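Updated 2018-03-09

## Keeping a record of a police stop or complaint at home

Write the badge number, the time and the street on paper before doing anything else. Copy phone video to a second device the same day, and leave the original file unedited and unrenamed.

Print statements at 300 dpi in black ink. A Rana box file holds 330 sheets — enough for most complaints, including replies and envelopes.
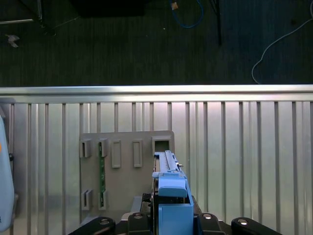 Keep postal receipts in a clear sleeve at the front, in date order. Thermal paper fades, so photocopy each receipt once and file the copy behind it. Label the spine with the case reference only.

Store the box away from radiators and outside walls. Check it each December and replace any rusted clips.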